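17 Jun 2026

In at seven. Oana had left a note that the small arm on the Paquette bench was closing late again, so I put off the Brillon paperwork and took the gripper first.

Locked out the air and the drive, pulled both fingers and wiped them down. The left one had a screw that took almost a quarter turn before it was snug. The pads were glazed. I cleaned them with alcohol and put them back, as the new ones from Drestbridge are still not here. Harpreet says January was the last time anyone ordered any, and I believe him.

Ran the open and close cycle 300 times with nothing between the fingers. No faults. Then I set the grip force back to 90 percent of what it was and started on the pens. Red ones today, with the clear barrel. 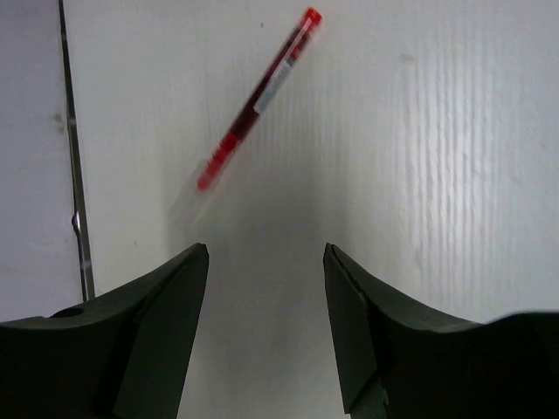
How often should the finger screws be checked?

Every 3,000 cycles, and again after any crash, even a light one. I wrote that on the card inside the cabinet door, under Dumisani's old note about the air filter.

After lunch I went back over the taught points. The pick height was 2 mm lower than the sheet says. I don't know who changed it. I put it back to the sheet value, saved under a new name and kept the old program in case the night shift wants it – Ghislain is particular about his offsets.

The wrist cable has a shiny spot where it rubs on the bracket. Wrapped it and moved the tie up a little. It needs a longer cable in the end, and I put that on the list for Famau along with the pads.

Still to do tomorrow: grease, backup to the second drive, ask Oana about the late close and whether she saw it on every part or only the thin ones. Left at half past four.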